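Home | News | Around the House | Notices | Past Issues | Contact

Dranddale Newsletter

Around the House: Folding on the bed

2/23/18
By Zdeňka Kolář

The September item on ironing brought in more mail than anything else in this column last year, and most of it was not about ironing. It was about what comes before and after: where people put the clean clothes, how long they stay there, and how to get them into the drawers without doing the work twice. Several readers asked for something on folding. I have put it off because everybody folds the way their mother did and does not want to hear otherwise. But there were 14 letters, so I will go through it.

I fold on the bed. I have tried the kitchen table, and there is always something on it. I have tried the top of the washer, which is fine for towels and too small for a shirt with long sleeves. The bed is wide and at a decent height if you stand at the side, and it has one more advantage, that you can't go to sleep until the job is done.

Make the bed first. Pull the spread tight, all the way up and over to the sides. A wrinkle in the spread turns into a wrinkle in the shirt when you press down on it, and small things like socks and undershirts get lost in the dips. A quilt with a lot of loft is no good for this. If that is what you have, fold it down to the foot and work on the sheet.
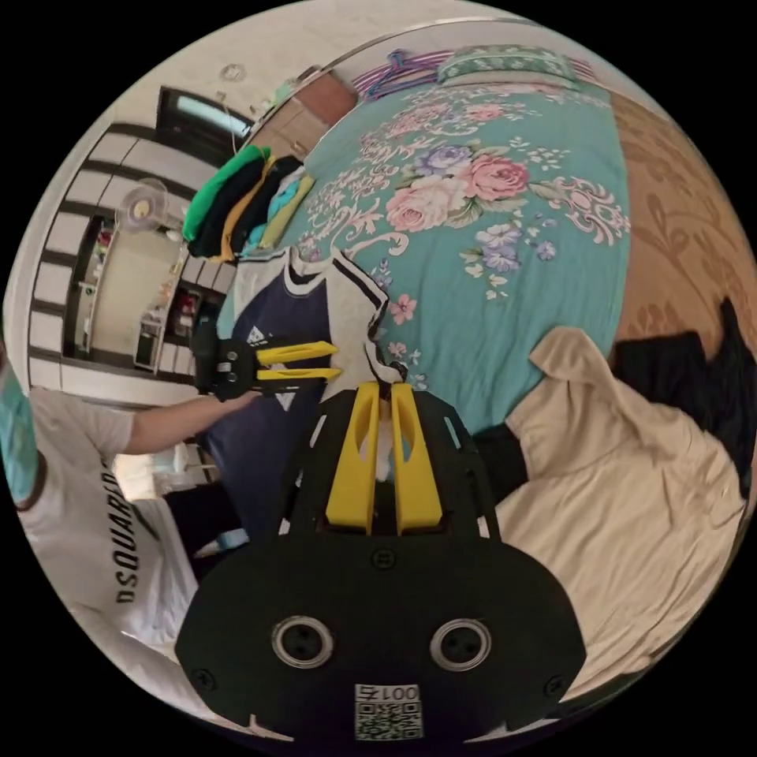 A busy print is the one thing I would warn about when choosing a bedspread you mean to fold on. Mrs. next door to me swears by plain white, and I can see why, but most of us own the spread we own. With big pink roses and purple flowers on teal, a dark piece such as a navy top with white trim stands out well enough and you can see its edges. It is the light and patterned clothes that disappear. Fold those at the plain end of the spread if there is one, or put a pillowcase down flat and work on top of that.

Now the order. I take the whole basket and tip it out at one side, the right side in my case. The other side is for what is finished. The middle is the work space and has to stay clear. People start out this way and then let the unfinished heap creep over until they are folding on a patch the size of a dinner plate. When that happens, stop and push the heap back.

Go through the heap once quickly before folding anything. Pull out what needs a hanger and lay it by itself, spread out, so that it does not pick up creases while it waits. Pull out anything that is still damp at the seams. Waistbands and collars are the usual places. Those go back on the line or over a chair, and they do not go in the pile, where one damp waistband will make the whole drawer smell.

Then start with the tops. I do all the T-shirts first, then sleeveless things, then anything with buttons, then pants and shorts. It goes faster when your hands are repeating the same fold. You may prefer to sort by person and do each one's things all together, and with a large family that is probably better. I live with two other people and can sort at the end.

For a T-shirt, lay it face down. Smooth it from the collar to the hem with the flat of the hand. Bring one side in toward the middle, sleeve and all, then turn the sleeve back so it lies along the fold. Do the other side the same way. Fold the bottom up to the collar, and then once more if your drawers are shallow. Turn it over. The front is now on top and you can see which shirt it is.

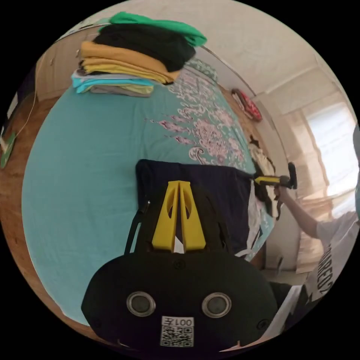
Folded clothes at the head of the bed, bright green on top, and a dark navy piece laid flat in front.

Sports clothes are slippery and will not hold a fold the way cotton does. What works for me is fewer folds and more weight. I lay the thing down, bring the top or bottom edge over in one long straight fold, press along that fold, and get it into the pile quickly with something heavier on it. If you fold a slippery top into a small square it will be open again before you have reached for the next one. Some people roll them. I don't care for it in a drawer, but for a gym bag it is the best way.

Two people can do it in less time, one at each side of the bed, provided they agree on the fold beforehand. One holds the edge and the other smooths. For sheets I would not do it any other way. For shirts it is mostly company.

Sleeveless tops got their own question from a reader in Prikberg, who says hers always come out lopsided. The trouble is that there is no sleeve to fold back, so people fold by the armhole, and armholes are curved. Don't go by the armhole. Go by the shoulder strap. Lay the top flat, match one shoulder to the other so that the two armholes lie one on top of the other, and you have a long narrow shape with a straight outer edge. Fold that up from the hem. If there is a stripe or a panel down the side, use it as your guide, since it was sewn straight even if you can't fold straight.

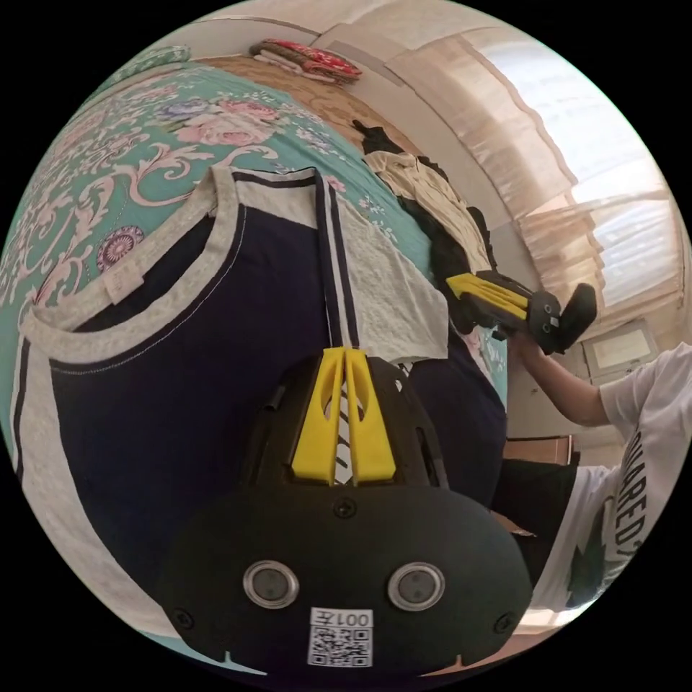 Photo: Dranddale Newsletter / Around the House

With a top that has trim around the neck, in light gray on navy for instance, I leave the neckline showing. It tells you in the drawer what you are looking at, and the care label at the collar is where you can find it. If you have several dark tops that look alike, you will be glad of this on a winter morning.

Button shirts. If the shirt will be ironed, leave it for last and don't fold it at all. Lay it on top of the heap, flat, or put it straight on a hanger. If it will not be ironed, close the top button, the bottom one and one in the middle, and fold it as you would a T-shirt. Doing up every button is a waste of time and you only have to undo them again.

Pants and shorts are the easiest. One leg over the other, smooth, fold in half, fold again. For dress pants, match the inside seams first and let the crease fall where it wants to. Black ones pick up lint from everything, so I turn them inside out if they are going to sit near towels.

About the pile. I build one pile and stop when it starts to lean. On my bed that comes at 21 pieces of ordinary weight, fewer with sweaters. The folded edges should all face the same way, toward you, so that you can pick up part of the pile without the rest coming along. If the pile leans, the fault is usually that all the thick collars are on one side. Turn every second piece around and it will stand.

The pile goes at the head of the bed or against the wall. At the foot it gets knocked down by whoever walks by.

A reader on Clukeck Street asked whether to sort the pile by color. I don't, and I would not spend time on it. A mustard shirt next to a light blue one does no harm once both are dry and clean. What matters is that things for the same drawer are together.

Hangers belong within reach before you start. I keep a few lying on the bed near the pillow. Bednárik's hardware has the plastic kind in a bundle again, and they are wide enough in the shoulder for a man's shirt. The thin wire ones leave a bump and I have stopped using them.

As for the room, open the curtains. Navy and black look the same in poor light, and socks are where you find that out. Sheer curtains can stay closed, as they let enough through. In summer I put the fan on low and point it past the bed. Pointed at the bed it will move the light things around and undo the top of the pile.

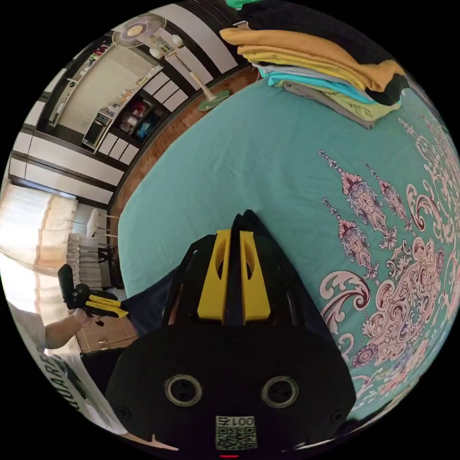 The pile with mustard on top and light blue and lime green below it. The fan is on the wood floor beside the bed.

Last comes putting away, and this is where most of the letters had their real complaint. The clothes get folded, the pile sits on the bed, at bedtime it moves to the chair, and by the end of the week it has been picked through and needs folding again. I have only one answer. Put the pile away before you leave the room. A full load takes me roughly 52 minutes from tipping out to closing the last drawer, and the putting away is the shortest part of it.

Carry the clothes in two trips. One large armful saves a walk down the hall and usually costs you the bottom half of the pile. Open the drawer before you pick anything up. Put the new things at the back or underneath, so that the same three shirts are not worn over and over – in our house that was the reason some of them faded and others looked new.

A few short answers to finish. Fitted sheets: tuck the corners into each other, fold it into something near a rectangle, and put it under the flat one. Socks: fold the cuffs together loosely, as balling them up stretches the elastic. Baby clothes: a basket is enough, they are in and out too fast for folding. Sweaters: never on hangers.

I had two questions about getting deodorant marks out of dark shirts and will take them up next time, along with storing winter blankets. If you have a method for either, leave a note in the box by the Dranddale office door with your name on it so I can write back.

Last updated: same day as posted, corrected spelling of street name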